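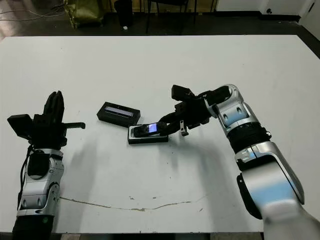

Category: Grippers & end effectors | 3 comments

Hi all, I've been going back and forth on hands versus plain jaws for the Vesance arms, and I'm leaning toward jaws (sorry, hand people!). The fingered hands are lovely for something like a phone lying face up in a shallow tray, where you want fingertips right on top of it, but tuning them ate most of November. The Fimari controller logged 1,961 grasps and I'm still fiddling with thumb pressure.

> Has anyone run the Jurcombe parallel jaws
> on small flat boxes? We did 206 picks and
> the jaws kept closing crooked.

Yes! Same white table, two black boxes almost corner to corner, jaws coming in from both sides. Drop your closing speed first, then redo the zero.

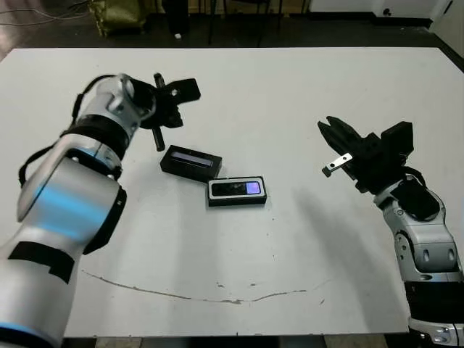

Settings I'd start with

Force limit 900, timeout 1,000, everything else stock.

Shares: 4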